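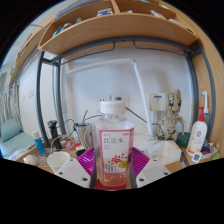 The Watia side wants to know why we still throw out every segment where the tracker loses confidence for even a moment, and whether we could keep the good half. Fair question, and it sent me back into the Vesix preprocessing code for most of the day.

Jul 26, 2026

Short answer to Watia: yes, we can keep the good half! The segmenter was treating a confidence dip as the end of the world. Any dip, whole segment gone. I changed it to split at the dip and keep both sides if each one is longer than 2 seconds. Reran on the Orkstead desk set and got 62 segments back out of 237 rejected. I really didn't expect that many.

Looked through a bunch of the recovered ones. Most are fine. The ones that aren't have the pose jumping right after the split, so the first few steps of the second half are junk. Trimming 15 steps after each split cleans that up. Ugly constant, but it's in the config now and not buried in the loop.

Clear bottles are still the fun problem. The object mask likes the label and the cap and gets vague about the plastic in between, so the grasp point drifts up toward the label even when the fingers are down at the base. Tried anchoring the grasp point to the finger midpoint whenever the fingers are closed, and only using the mask before that. So much steadier! The plot of grasp height over time went from a seismograph to something I'd show people.

Clutter behind the bottle doesn't bother it much, which surprised me. A bright dish right up against the object does. The mask leaks into it along the bottom edge. Raising the boundary weight helped some, then started eating the cap, so I put it back.

Bramwell viewer: timeline scrubbing is fast again after I stopped decoding the full circle for every thumbnail. Crop first, then decode the small one. Should have done that ages ago - it's a joy to use now.

Open:
- policy retrain with the recovered segments, queued for tonight
- unwarp before masking or after? I have it after, Orkstead has it before, numbers don't match near the rim
- move the trim constant to time units before August
- write back to Watia with the split rule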